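Stefaniia Kovalchuk came to Pleltusholm in December with one suitcase and a job in the laundry of a small hotel, the Talham. Now she manages it.

"In the first week I cried every evening," she told me. "The hotel has 40 rooms, and I did not know the English word for pillowcase."

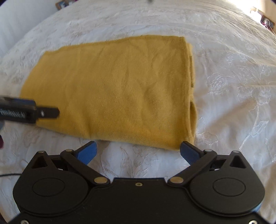 Her teacher was Savita Thakur, an older colleague who has since retired. "She spoke slowly to me, but never like to a child," Kovalchuk said. They still talk by phone every month.

I asked if she thinks of going home. She was quiet for a moment. "I think of it when it rains," she said. "Then my shift begins."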